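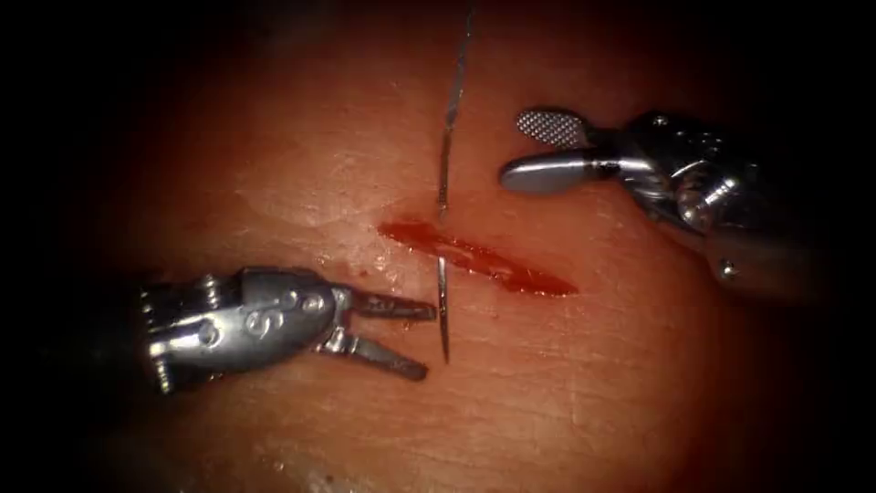 4. What people did with the leaflet

I'll start with the bit that surprised me. We posted our wound care leaflet to 476 households in Merport, in two versions, and I'd assumed the plain one would win easily (I wrote it, so I would say that). It did get read more. But the older Fosach version, with its tiny print and that odd green border, was the one people kept. It went on fridges and in kitchen drawers, and one lived behind a clock until January!
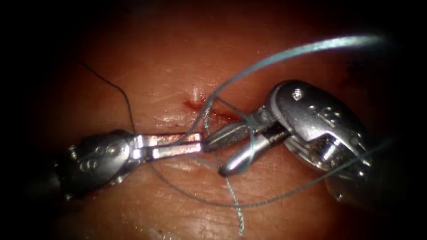
Page last changed: 14th November

Why keep a leaflet you haven't read? My best guess is that it looked official. The Fosach sheet is on stiff card and has a phone number in big type at the top, and lots of people told us they'd hung on to it for the number alone. Ours was on ordinary paper and got recycled with the pizza menus. I still wince a bit. 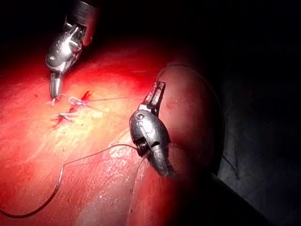 By the Plorano Leaflet Study, Merport

4.2 Words that tripped people up

"Suture" was the worst by a mile. Some readers took it for a kind of dressing, and a few thought it meant the scar. Swapping it for "stitch" sorted most of that out, though "dissolvable" carried on causing bother, mainly over whether you should help it along. (Please don't.) We used the Lakatos word list to pick our replacements, and I'd use it again, grumbles about its spelling aside.

Figure 4. Thin white thread sweeping up from the jaw tips of a metal gripper.
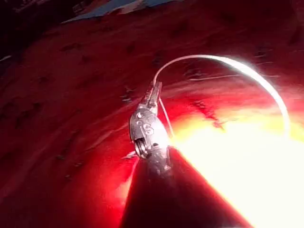
The other troublemaker was "keep dry", which everybody understood and everybody understood differently. For one reader it ruled out washing up, for another only swimming. I've gone back through the comments twice and I can't find a wording that pleased the lot of them, so both versions of that line are in the appendix.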